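Flernen Counter Notes: Eggs and Carton
README

Maintained by Sidra Durrani and Baltazar Ocampo
Last edited June 28, 2018

What this is

A short set of notes and pictures on keeping eggs in a small clear carton on a kitchen counter. It belongs to the Flernen kitchen notes, which cover ordinary storage jobs in a shared kitchen. The full set has 279 entries. This file covers one of them, the egg carton, and goes with the text file eggs.txt in the same folder.

Place

The counter is gray speckled stone with a polished top and shows light strongly. A white Joyoung appliance stands at the back and stays put while the eggs are handled. The carton goes on the left, with the lid folded back.

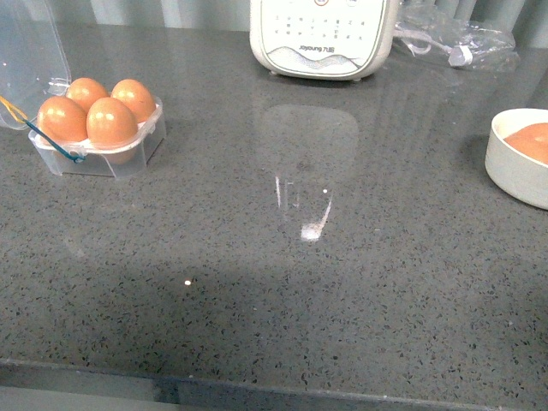
Words used in the entries

carton: the whole container, base and lid
cup: one molded place for one egg
lid: the clear hinged top
tie: anything thin used to hold the lid down, whether cord, band or wire
full: an egg in each of the four cups
part full: at least one egg and at least one empty cup

Earlier entries by Gunnlaugur Holst say "box" for carton and "strap" for tie. We left his wording alone. Search for both if you need everything.

Steps the notes follow

Put the carton down before opening it. Undo the tie and fold the lid all the way back. Lift an egg by its sides and set it in its cup without letting it knock the next one. Keep the tie clear of the cups. With the lid open, a full carton looks the same from one day to the next, so the state goes in the notes each time.

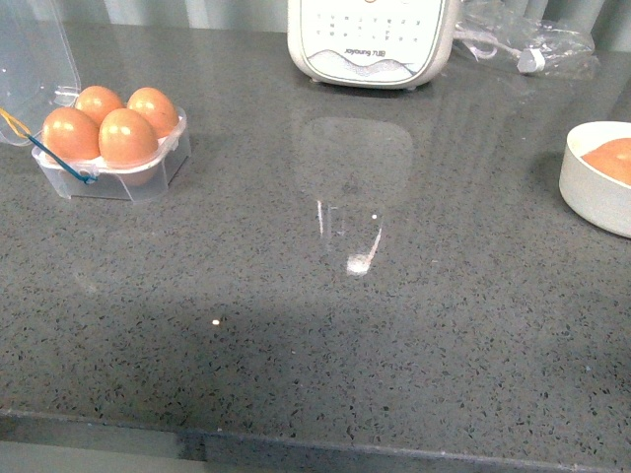 Can the carton be left open overnight?
We close it. Eggs at Flernen go back in the refrigerator at the end of the job, and an open lid catches on the shelf above.

Part full cartons

A part full carton is written up by the number of eggs left, followed by the place of the empty cup. Front and back are given as seen by a person standing at the counter. So "3, front empty" means three eggs and a gap on the near side.

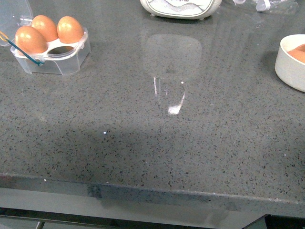

If two cups are empty, name both. Do not move the remaining eggs to even out the weight before writing the entry. Hermenegildo Pacheco did this in the first 40 entries, and their cup positions should not be relied on. The egg counts in them are fine.

Closing

Fold the lid over and press along the front until it sits flat. If it springs up, check for an egg standing too high in its cup. The tie goes on last, at the front.
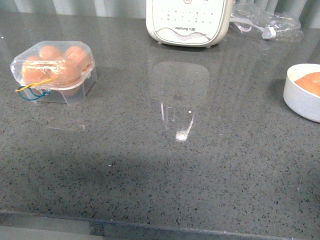 Four brown eggs in the closed carton, with yellow and blue bands at the front.

Known gaps

Egg size and weight are not recorded. Cracked eggs are left out. Paper cartons are in the Trilach folder.

Corrections go to Sidra Durrani. Please give the entry number.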